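Szalai 500 Melamine Dinnerware
Item 3634

The Szalai 500 line is dinnerware for cafeterias, patios and rental kitchens. Pieces are pressed from melamine resin, with the printed foil cured under a clear top layer. Stock patterns are listed on the Plisau color sheet. Custom prints require a signed proof before tooling.

Care: top rack of a household dishwasher, or a commercial rack machine on its standard cycle. Do not use in a microwave or conventional oven. Scouring pads dull the glaze and are not covered under the surface warranty. Coffee and tea stains lift with an overnight soak in oxygen bleach; chlorine bleach attacks the print layer.

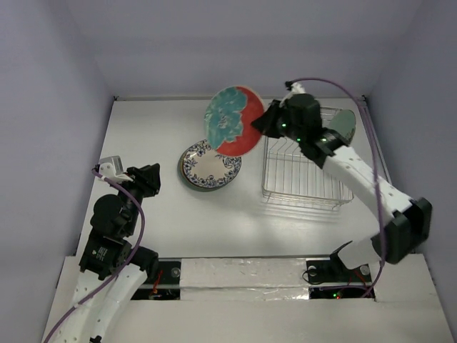
Plates nest with bowls from the same line. They do not nest with the older Udo line, which has a deeper foot. Customers replacing Udo stock piece by piece should order new storage racks, item 2874.

Minimum order for open stock is 99 pieces, mixed patterns accepted. Orders ship from the Rurndale warehouse on pallets. Report breakage before signing the freight bill.

Patterns dropped in April remain available until stock runs out. For proofs and custom prints, contact Malathi Reddy. For freight claims, contact Lorcan Brophy.

Page revised 2021-12-03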